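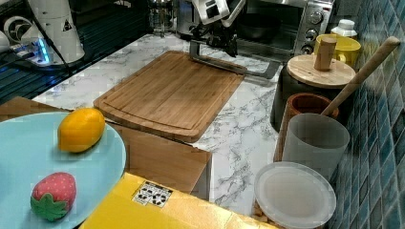 # La planche à découper : pourquoi elle a une petite rivière

Bonjour les enfants ! Je m'appelle Ásdís Riis et j'aime beaucoup les choses de la cuisine. Aujourd'hui je vous explique la planche à découper. On pense qu'elle est très simple, mais elle a plusieurs secrets.

## Elle est faite avec une herbe

Beaucoup de planches sont en bambou. Le bambou ressemble à un arbre, mais c'est une herbe, de la même grande famille que le blé et le riz ! Il pousse très vite. Pour faire une planche, on coupe la tige en bandes, on les sèche, puis on les colle et on les presse ensemble.

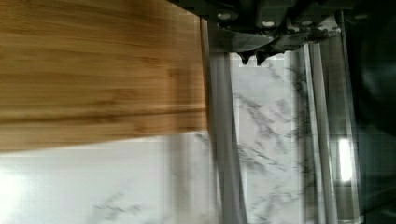

Les bandes de bambou ne sont pas toutes de la même couleur. Cela dépend de la plante, et aussi de la chaleur qu'on lui donne à l'atelier : si on chauffe longtemps, le bambou devient plus brun. Sur notre planche, les lignes fines vont dans le sens de la longueur, et il y a des traces plus foncées, couleur d'ambre. Mon voisin Skarphéðinn Bach dit que c'est comme du miel, et je trouve qu'il a raison.

## La petite rivière

Passez le doigt près du bord de la planche (sans couteau à côté, bien sûr). Vous sentez un creux ? Cela s'appelle une rigole. Quand on coupe une tomate ou une mangue bien mûre, le jus coule. Il descend dans la rigole et il y reste, au lieu d'aller sur la table et sur vos chaussettes.
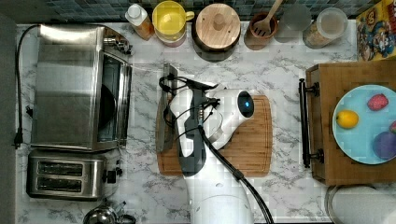 Certaines planches ont une rigole d'un seul côté. L'autre côté est plat, et on peut le garder pour le pain.

## Et le couteau ?

Le bambou est dur, mais moins dur que l'acier. La lame fait donc de petites marques dans la planche et elle reste coupante plus longtemps. Sur le marbre ou sur le verre, elle s'abîme vite. Le grand couteau, c'est toujours avec un adulte !

## Comment la laver

- On la lave à la main, avec de l'eau chaude et du savon.
- On ne la laisse pas dormir dans l'évier.
- On la sèche debout, pour que l'air passe des deux côtés.

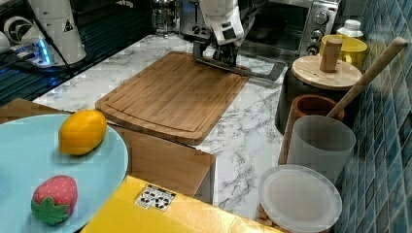
De temps en temps, un adulte peut aussi la frotter avec une huile spéciale pour les planches. Il faut attendre une nuit avant de s'en servir. Chez moi, je le fais en octobre, quand il pleut et que j'ai envie de rester dans la cuisine.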